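Kadlec planning software: progress report to the Emener program
2021-12-20

Dear friends at Emener,

Thank you for your patience with this one. The autumn was fuller than we expected, and we would much prefer to send you a report with real results in it than a punctual one full of promises. What follows covers the second period of the grant, and I've tried to keep the jargon down (your program office kindly told us last time that we had let it get a little thick!).

As you may remember, the aim of Kadlec is a planner that can take a household task, break it into small steps and hand those steps to whatever arm controller happens to be underneath. We chose coffee making as our test task early on, partly because everybody in the group understands it before lunch, and partly because it is harder than it sounds. A lid has to be open before a pod can go in, a mug has to be under the spout and upright, and each step depends on the one before it having really been done.

Most of the work this period went into the simulator side, which we call Cekar. We rebuilt the coffee machine model with a properly hinged lid, wrote new contact settings for the mug and the pod, and put together a reset tool that places the objects in a great many starting arrangements, sensible and otherwise. The otherwise ones have been the most useful by far.
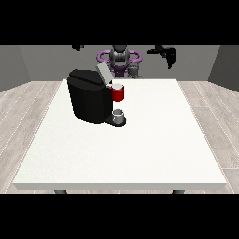 3 min read

A start state with the red mug up level with the brewing head and the pod on the drip tray under it is just the kind of thing our old planner handled badly. It had a fixed idea of where each object belonged and would go straight to its first step, lid open or closed, pod in place or not. The new version begins by comparing what it finds with what the task needs, and it builds its list of steps from the difference. In this arrangement it reads the lid as open, leaves the lid alone, and plans to shift the mug and the pod before anything else.

We ran the new planner on 500 generated starts, and it produced a valid plan for 95 percent of them. Valid means that the plan passes our checker, so please don't read that number as coffee served. Carrying the plans out with the arms is a separate matter, and the gripper still loses the pod more often than I would like. We have a fix for the grasp approach in testing now, and I'm cautiously hopeful about it.

Perception moved along more slowly. The pod is small and pale, and against a white tabletop our pose estimator wanders a good deal, especially when an arm passes in front. We have 2 remedies under way: training with a wider mix of table colors, and letting the planner ask for a second look when the estimate is weak. The second one was quick to write and has already made life calmer for everyone.

There was one change of plan I should own up to. We had meant to move our logging over to Lonix by now, and we put it off, as the old logs were needed to compare the two planners fairly. The money set aside for it is unspent and we'd like to carry it forward, if you agree.

Between now and the end of February we intend to finish the grasp work, rerun the full set of starts with the arms in the loop, and send you those figures whichever way they fall. The reset tool will go out to the partner groups in the same month, with a short guide.

With warm thanks, as always, for your support and your very good questions,

The Kadlec team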